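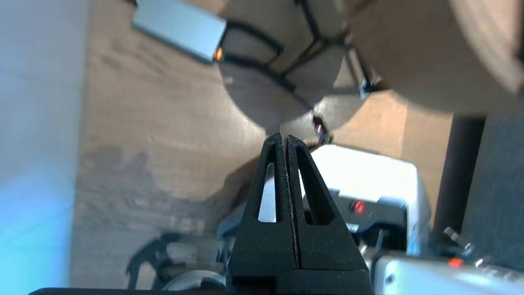

Gerrit Desmet reckons the cords should be dealt with before anything else in a bedroom, because once the floor is clear you can see how much furniture you need beside the bed. I used to do it the other way round, drawers first, and ended up kneeling on a power adaptor more than once. So cords come first on this page now, and the drawers after.

Cords beside the bed

Unplug everything at the wall and lay the cords out on the bed. Match each one to the thing it runs. Any cord without a match goes in a bag in the hall cupboard until April, and if it hasn't been asked for by then it can go to e-waste.

Put back only what you use at night. For most people that is a lamp and a phone charger. Wind up the spare length in a loose figure eight and hold it with a strip of hook-and-loop tape. Don't pull it tight and don't use cable ties, which bite into the outer covering and have to be cut off when you move a lamp.

Keep adaptors and power boards out in the open where air can get to them, never under a rug or a pile of clothes. A board can be screwed to the skirting or the back of the furniture if it has the keyhole slots for it. Leave enough slack that the bedside table can be pulled out for vacuuming - 30 centimetres will do in most rooms.

Timber floors show dust along cords quicker than carpet does. A dry microfibre cloth wrapped around the cord and drawn along it does the job. Switch off and unplug before you do it.

Bedside drawers
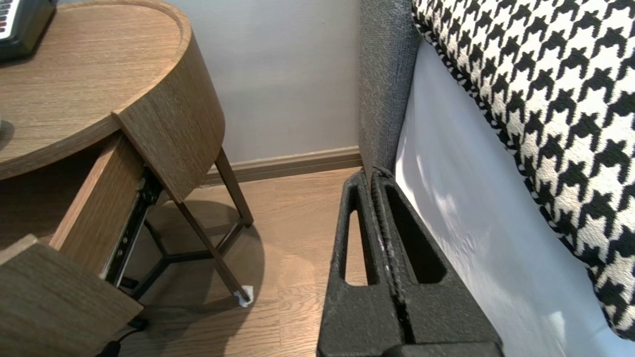 Drawers get stiff for dull reasons, and the usual one is fluff in the runners. Pull the drawer right out to its stop and look along the side before you reach for any spray. On a round nightstand with metal ball-bearing slides the rail sits underneath the open drawer, where hair and lint can collect without you noticing. Go over it with an old toothbrush, then the crevice nozzle, then a dry cloth. A small dab of white lithium grease is enough if it still grates. Cooking oil goes gummy and you will be doing the whole thing again.

A curved drawer front can be heavier than a flat one, so put a hand under it when you lift the drawer off its runners. Check the screws while it's out. They should be snug, and a loose one in a worn hole can be packed with a matchstick and a bit of PVA.

A tabletop with a raised rim is good for keeping pens and glasses from rolling off but it holds dust in the corner of the rim. A cotton bud, barely damp, then a dry one. Wipe the flat part with the grain.

Small lights and gadgets on wood
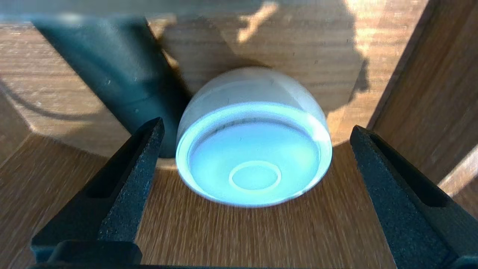 White dome with its blue light on, sitting on pale timber.

Lift small gadgets when you dust and don't slide them. Rubber feet can mark a finish if they sit in one spot for months, so shift them a little every time you clean, or put a circle of felt underneath. Wipe a matte white shell with a cloth wrung out in warm water and one drop of dish soap, unplugged, and keep the water well away from any buttons or openings. Spray goes on the cloth and never on the gadget.

If a glow bothers you at night, look for a dimmer setting first. Turning the light side to the wall often does it. Otherwise find the thing another shelf, out of sight of the pillow.

Last updated November 26, 2025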